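Mussel growers of Jillville look for a second buyer

Mar 9, 2020

For many years the mussel growers in the bay of Jillville had an easy life on the commercial side. They pulled up the ropes, they filled the bags, and the lorry of Goossens came to collect them. The price was agreed once a year, in October, usually over a long lunch. Few growers complained, and those who did still sold to Goossens.

This arrangement is now under pressure. In the last contract round the company offered 18 per cent less than the year before for the medium size, which makes up most of the harvest. It says that restaurants are ordering smaller portions and that the cost of cleaning and packing has gone up. The growers reply that their own costs have risen as well. New rope, fuel for the boats and the yearly water tests must all be paid before the first mussel is sold.

Dirk Verstraete, who has worked in the bay for 30 years, did not sign. He and a group of neighbours have started talks with Deris, a smaller company that freezes cooked mussel meat for ready meals. Deris does not ask for a perfect shell, so a part of the harvest that is thrown back today could bring in some money. On the other hand, it pays only after 77 days, and for a family business this is a long time to wait.

"With Goossens I know what I get, and it is too little," says Verstraete. "With Deris I do not know yet. But I want to have the choice."

Wouter Smits, who keeps the accounts for several of the farms, is more careful. He has calculated that the frozen market can take roughly 18 per cent of what the bay produces. The rest must still be sold fresh, and there is only one buyer nearby with a washing line large enough. A washing line owned by the growers themselves has been discussed before — the plans are still in a drawer — but no bank was willing to lend the money.
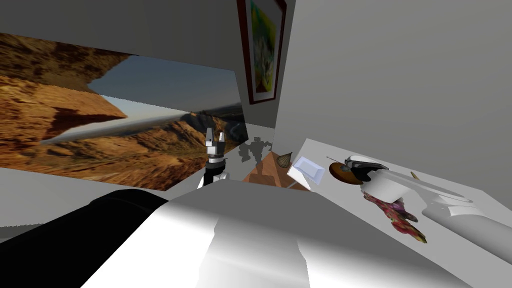 Computer-generated interior with canyon backdrop and framed painting.

There is also the question of the name. Mussels from Jillville are sold fresh under the label Firnavari, which belongs to the growers and not to the buyer. Deris would like to print it on its frozen packs too. Some members find this a good advertisement, others fear that customers will then think of the label as a cheap one. The members will vote on it before the new season, and until then the talks with both companies go on.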